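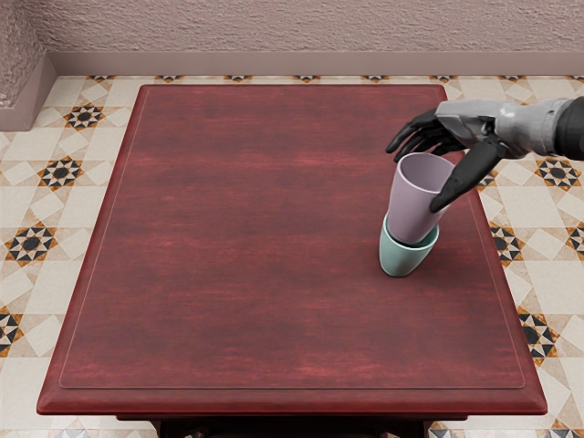 Search this site Go

Hospitality is our subject this week, and I want to begin with the Greek word xenia, the bond between guest and host. In Homer the stranger gets a seat and a meal before anyone asks his name. Keep the small things in mind as you read - a table, two cups stacked one inside the other until company comes - for the poets lean on them heavily.

Please read Odyssey 7 first, slowly if you can manage it, and then the short essay by Themis Michailidis in your packet.
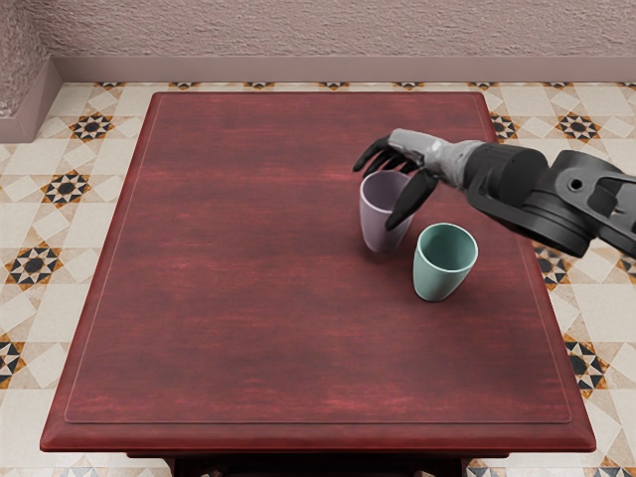 Michailidis takes the Phaeacians as model hosts, though Declan Foley finds them a good deal more wary than she allows, and I must say I go back and forth on it myself every March. Bring one passage that supports either reader.

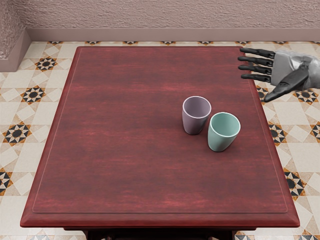
For discussion

1. When does Odysseus finally give his name, and why so late?
2. How does the Cyclops turn each custom upside down?

Filed under: Handouts, Greek Epic, Week 2
Last updated: March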